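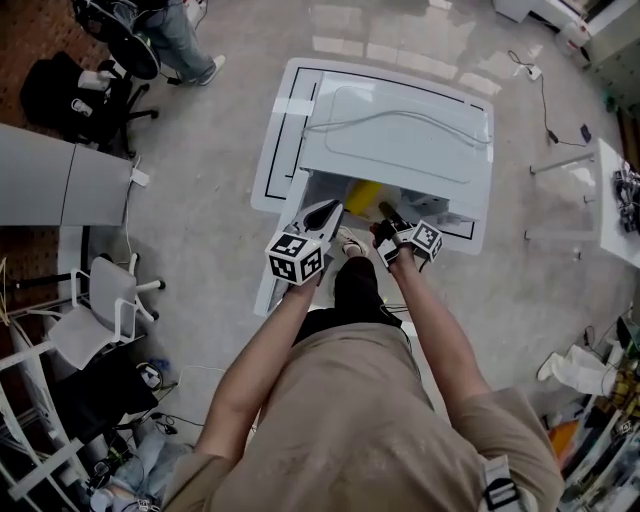
Re: Orura handheld gripper kit - evaluation notes, part 2

To: manipulation-tools list
Date: 12th June

Replying inline to the questions that came in after part 1. Quoting the relevant post first, trimmed.

> We are deciding between the Orura pair and the Kovari single-hand unit
> for a kitchen task set. Three things we could not get from the data
> sheets:
>
> 1. Does tracking hold up when one hand is inside an appliance? The
> Kovari rep was vague on this.
> 2. Is the stock finger stiff enough for hinged doors?
> 3. What does the kit cost once you add the spares you really need?
>
> Also interested in whether anyone got the Wyss converter to run
> without patching it.

1. Tracking

Mostly yes, with a condition. Each gripper carries a marker cube, and the pose estimate is good as long as one face of the cube is in view of the head camera. With the operator standing over a box and looking down into it, that is nearly always the case. The cube stays outside the opening and only the finger goes in.

It gets worse in two situations. The first is a lid or door that swings up between the head camera and the cube. The second is when both hands work close together and one cube shadows the other. In our logs the longest dropout from a lid was 55 frames. The software fills this from the inertial data, and the fill is usable for a slow reach. I would not train on it for anything with contact. The export flags filled frames in a separate column, so you can drop them.

We ran 949 episodes over the trial and kept 695 after filtering. Most of the rejects were operator error (started before the sync beep, wrong task label), so do not read that ratio as a tracking figure.

2. Fingers and doors

The stock white finger is thin and flat and it flexes sideways. For a microwave door pulled down or out by the edge it is adequate if you load it along its width. Loaded across the flat it bends enough that the recorded jaw opening no longer matches the real one.
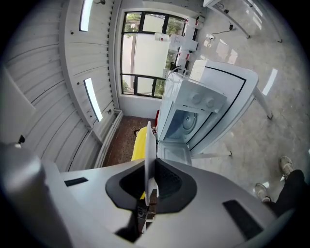

The gripper camera sits close behind the finger, so the finger blocks a strip in the middle of the image. This matters more than the flex, in my opinion. When you line up on a door edge or a dial, the target is often in exactly that strip for the last part of the approach. Our operators learned to come in slightly off axis, which then shows up in the data as a consistent bias. If you have two operators with different habits you will see two clusters. The Kovari unit mounts its camera higher and has less of this problem, but its field of view is narrower and you lose the table around the object.

The other thing to check is wrist roll. The body is large, and under an open door it touches the table before the finger reaches the lower edge. Raise the appliance or change the task. We changed the task.

3. Cost

I can't post our quote. In terms of quantities, for a two-station setup plan on 9 spare fingers per quarter if you do doors and lids, fewer for pick and place. The cubes are glued and come back from the vendor as a full assembly, so a cracked cube means a week without that hand. Buy one spare assembly up front. Orura says the December revision will have a screw-on cube. I have not seen it.

Mats are not included. The bordered mat we work on was printed locally, and the only requirement is that the border is matte and high contrast.

4. Wyss converter

It runs unpatched on single-hand recordings. On paired recordings it takes the left timestamp for both hands, and the right hand ends up shifted by a frame or two. The fix is small and I have sent it upstream. Until it is merged, use the Raveck reader and write your own export - it handles both streams correctly, although it is slow on long sessions and loads everything into memory.

Other notes

Calibration took longer than the manual claims, mostly from having to redo the head camera after every strap adjustment. Mark the strap position with tape.

Battery level is reported only at startup. If a gripper browns out in mid-episode, the file closes cleanly and looks valid, but the jaw channel goes flat. Check for a constant jaw value over the last part of each file.

Glossy floors and strong window light did not cause false marker detections for us. Ceiling and wall tubes did cause visible banding in the gripper camera until we locked the exposure. The setting is in the config file and not in the app.

Part 3 will cover the replay side. If anyone has paired recordings from the Kovari beta, I would like to run the same filter on them for comparison. Send me a message off list.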